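The sock man of Wumurdale

I'd been told to bring my odd socks, so I turned up in Wumurdale with a carrier bag of them, which got a laugh at the door. The man I'd come to meet runs the Serkico laundry evenings and would prefer his name kept out of it ("my mum reads everything"). He put the kettle on and we got straight down to small washing, the stuff that never has a proper place to dry.

"Shirts are easy," he said. "You've got hangers, you've got a line. It's socks that take over a house." He grew up over a launderette in Detham, one of those long thin ones with 18 machines, and says he could pair socks before he could tie his laces.

He's a great believer in the clip hanger, the plastic sort with pegs dangling all the way round. I'd always thought of them as a holiday thing, something you find in the cupboard of a caravan! He has used one every week for years and fills it with anything he can get a peg on. Dark socks, a red one, a pale pink one, all jumbled up together.
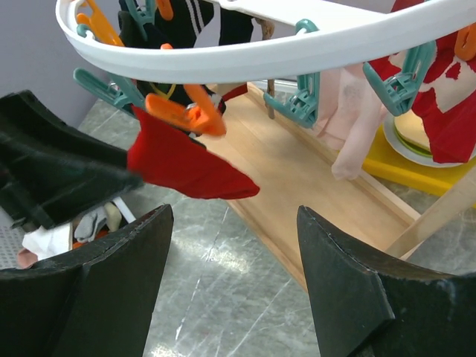
Toe up or toe down?

I had to ask, as it causes rows in my house. He pegs by the cuff and lets the toe hang. "The peg leaves a little dent wherever you put it, and I'd sooner have the dent on my ankle." My other half does it the opposite way and has now been told.

He doesn't sort by colour either. He used to, with the teal pegs for his and the orange for everyone else's, and gave it up after a fortnight. "I was spending longer choosing the peg than hanging the sock."

The wooden rack came later. He wanted something to hang the round one from that wasn't the shower rail (his had come down twice, once at night) and he likes light-coloured wood in a room. I said it looked a bit grand for socks. He said socks had earned it.

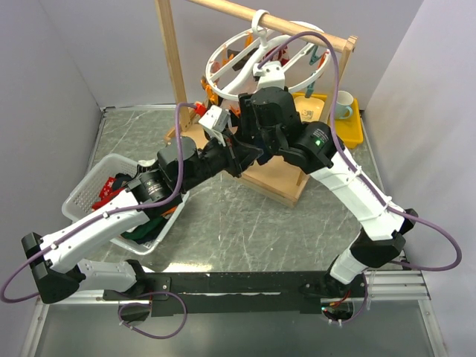 What goes wrong

Mostly balance. Put all your heavy socks on one side and the whole thing tips, then everything slides down and bunches up. He hangs one thing on the left, one on the right and keeps going like that. Walking socks go up first, with a good gap either side, and the thin ones fill in afterwards.

Then there are the pegs themselves. He bought a bag of 100 spares from a shop called Lazăr and has 57 left, so you can tell he's hard on them. "The spring goes, or I tread on one. It's usually the treading."

By this point I'd got my own bag out and was being shown how much cuff to give the peg. A finger's width is what he likes, any more and the fold stays damp. White socks are where you notice it, he reckons, and I can see what he means: one white sock held in a single teal peg hangs down soft and droopy with all its length free to the air. He won't put whites in a sunny window with darks for company, though he couldn't tell me why. His gran didn't, so he doesn't.

I asked if he ever just used the tumble dryer. Long pause. "In September, when the football starts," he said, and went to see to the tea.

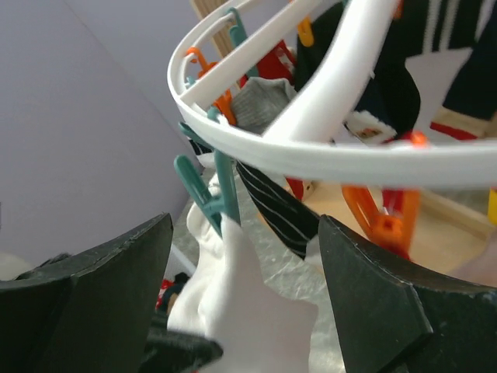 The evenings themselves are free and run again from May 2018, upstairs, with biscuits. He'd like more people to bring the things they've given up on, baby bits and sports socks especially. There's no need to bring pegs as the orange and teal ones that go round the white ring are there already, and you can have a go at loading it yourself. Last year they got through 200 tea bags, he told me, with some pride. I went home with five pairs and three singles, and I've ordered a clip hanger.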